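Noviembre, por la noche

Hoy he vuelto a fallar con la masa madre. La dejé en la encimera antes de salir y al volver, a las seis y media, seguía casi igual que por la mañana. La cocina está fría desde que cambió el tiempo. He metido el bol en el horno apagado con la luz encendida y la miraré antes de acostarme. Si no sube, haré tortas en la sartén y no la tiro.

Por la mañana llegó el paquete de Leena Riihimäki con el té que le encargué en septiembre. Venían dos bolsas de hojas y una caja de Endum, que es el negro ahumado que probamos en su casa. Pagué 87 por todo, con el envío incluido. Me parece caro, pero la bolsa grande dura hasta la primavera si no invito a nadie. He preparado una tetera a 96 grados, como pone en la caja, tres minutos. Salió áspero. La segunda la hice con el agua menos caliente y dos minutos, y ahí sí se parecía al de Leena. Apunto esto para no repetirlo: menos caliente, dos minutos, la cuchara rasa.

Comí lentejas de ayer. Mejor que ayer. Les eché un chorro de vinagre y las últimas hojas de perejil. Tengo que comprar perejil, harina de centeno y bicarbonato.

Después de comer me puse con los cajones de la cocina, que llevaba aplazando desde el verano. Vacié el de los trapos y el de las cosas sueltas. En el segundo había tapones de corcho, dos cucharillas que daba por perdidas, el termómetro de Fleltel sin pila y una receta de Kirstin Cairns escrita en el reverso de un sobre, la de las galletas de avena. La he copiado en el cuaderno, en la página que sigue a la de la mermelada. Los corchos los he tirado casi todos.
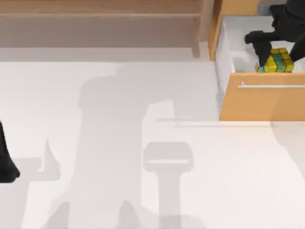

Cubo de colores en un cajón de madera, con el interior blanco.

Forré el fondo con papel y volví a guardarlo todo por tamaños. Los trapos viejos los he pasado al armario de abajo, para limpiar el horno. Me quedó un hueco a la izquierda y todavía no sé qué poner. Puede que las bolsitas de especias, que ahora están en una lata y siempre acabo sacando la que no es.

Llamó Yesenia Cabrera a media tarde. Ha dejado el trabajo en Matheson y quiere abrir la panadería en Dundstead antes de Navidad. El local ya tiene horno, pero es antiguo y gasta mucho. Me preguntó si le pasaba mi proporción para el pan de centeno y se la dicté por teléfono. Le dije también que mi centeno depende mucho de la harina y que haga una prueba pequeña primero. Dice que Li-hua Yeh le va a llevar las cuentas los primeros meses. No le pregunté por el alquiler. Sonaba cansada, aunque contenta.

Luego salí a por leche y me crucé con Morag Kinnear en la puerta de la tienda. Tiene membrillos de sobra y me ha dado una bolsa. Pesan más de lo que pensaba. Los he dejado en el alféizar, y ya huele toda la cocina. Con la mitad haré dulce y el resto lo asaré con un poco de miel. El año pasado el dulce me quedó blando y creo que fue por sacarlo pronto del fuego. Esta vez lo dejo hasta que se despegue de la olla, aunque me canse el brazo.

He cenado un huevo revuelto y pan de la tienda, bastante malo. Otra taza de Endum, floja.

Diez y cuarto. He mirado la masa: ha subido un dedo y tiene burbujas por arriba. La dejo toda la noche en el horno con la luz y mañana le doy la forma antes del desayuno. Acordarme de sacar el bol antes de encenderlo.

Para mañana: perejil, centeno, bicarbonato, pila para el termómetro. Escribir a Leena y darle las gracias. Preguntarle a Morag si quiere que le devuelva la bolsa.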